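Ticket 786: Wipes in resealable packs drying out before use, supply cupboard, second floor
Opened by: Marlene Kleinschmidt
Assigned to: Hrvoje Begović
Category: Consumables / storage
Status: Closed, with one follow-up

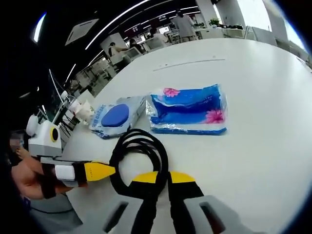
Reported problem

Opened packs of wet wipes from the supply cupboard are dry at the top of the stack after a few days. The lower wipes are usable but noticeably less wet than those in a new pack. Unopened packs are fine. Staff have been throwing away part-used packs and opening new ones, and the October order will run short if this continues.

The larger plastic-wrapped packs on the same shelf are not part of this ticket. Two of them had crinkled wrap at the corners and were checked for splits. None found.

Initial questions to reporter

Hrvoje Begović: Are the dry packs all from one delivery? Are they stored flat or on edge? Is the lid being pressed shut until it clicks?

Marlene Kleinschmidt: Two deliveries, both from Trajkovski. Stored on edge in the Bratine organizer, lid facing the side wall, to save shelf space. As far as I know people close the lid. I can't speak for the late shift.

Step 1. Check lid closure

Took four opened packs from the cupboard. Closed each lid by pressing at the center, then lifted the pack by the lid. Three held. The fourth came open at once. Found a folded corner of wipe caught under the rim, opposite the hinge. Removed it, closed the lid again, held normally.

Result: a trapped wipe explains one pack. It does not explain the other three.

Step 2. Check the adhesive around the lid

The lid base is glued to the film on the top face of the pack. Ran a fingernail around the base on the same four packs. On two of them the glue had lifted along one side, leaving a gap wide enough to pass a strip of paper through. The lid itself was shut in both cases, so the pack looks sealed when it isn't.

The lifted side was the side facing down when the pack stood in the organizer.

Step 3. Storage position test

Set up two groups from the same delivery, all opened the same morning, one wipe removed from each, lids pressed shut and checked by hand.

Group A: stored flat, lid up, single layer.
Group B: stored on edge in the organizer, as before.

Each pack weighed on the Clivex bench scale at the start. Starting weight was 392 g for the first pack in each group. The others were recorded on the sheet inside the cupboard door.

After six days, Group A had lost almost nothing. Group B packs had all lost weight, and the worst of them was down 90 g. The base of its lid had lifted in the same place as in Step 2. The other Group B lids were still stuck down, but the film was pulled tight on one side and slack on the other — the stack of wipes had slumped to the bottom of the pack and was dragging on the label area.

Step 4. Rule out heat

Nesrin Değirmenci pointed out that the heating pipe runs behind the cupboard. Moved two flat-stored packs to the back wall for six days and left two at the front. No difference worth recording. Heat is not ruled out for the winter months, when the pipe is warmer, but it is not the cause of the present problem.

Cause

Storage on edge. The weight of the wet stack pulls on the film and peels the lid base away from it. Trapped wipes under the lid are a second, smaller cause.

Fix applied

1. Organizer removed from the wipes shelf and moved to the glove shelf.
2. Wipes now stored flat, lid up, no more than two layers. Opened packs on the top layer only.
3. The larger wrapped packs go on the shelf below. Do not stack them on top of the wipes. They are heavy enough to pop a lid.
4. Label on the shelf edge: FLAT, LID UP, CHECK CORNER OF WIPE BEFORE CLOSING.

For packs already lifted at the base: wipe the film dry, run clear tape along the open side, and use the pack first. Tape does not stick if the film is damp. Packs that are already dry at the top can be turned over with the lid taped and left overnight, which brings some moisture back to the upper wipes. Results were mixed. Not recommended as routine.

Comments

Mirsad Vukadinović: Same complaint from the Pruseck site. They use upright bins. I have forwarded this ticket to them.

Marlene Kleinschmidt: Shelf label is up. Can we get a second one for the cupboard by the kitchen?

Hrvoje Begović: Printed and left in your tray.

Chepkoech Ondieki: Checked the kitchen cupboard. Three opened packs, all on edge, one lifted. Laid flat and taped.

Follow-up

Repeat the weight check at the back wall in October with the heating on. Assigned to Nesrin Değirmenci.

Closed 8 Jul 2019, H. Begović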